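Gripper fault traced to stale object list in Geststead simulator

16 July 2021

Nindar has withdrawn a build of its Geststead kitchen simulator after a fault let the simulated arm close its gripper on the wrong object. No hardware was involved and there were no injuries, but the same control code was due to be moved to a physical arm at the company's Tomoana site.

The fault appeared in a pick test in which the arm is told to take one of two knives from a countertop. In 37 of 92 runs the planner went to the knife that had not been requested. The log recorded each of those runs as a success.

According to Samer Zein, who maintains the planner, the object list was being read before the counter layout had finished loading. Positions left over from the previous run were then matched to the new names. The error had been present since a change made in April.

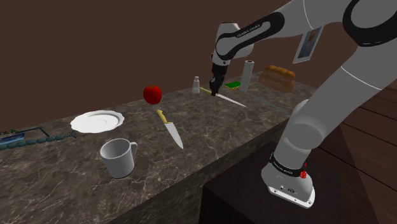

With a single knife on the counter the fault had no visible effect, and the older regression tests all used that layout. It was found when Jolene Pryor compared the success log with the recorded gripper positions and the two did not agree.

The corrected build holds the planner until the layout reports complete, and it checks the name of the object again before the fingers close. A mismatch now stops the arm and fails the run. Results produced with the withdrawn build should be discarded, including those already sent to Zinari for review.

The move to the physical arm is on hold. Huia Dunstan, who signs off on safety at Tomoana, wants the full test set repeated on the corrected build and a separate stop check added for bladed objects.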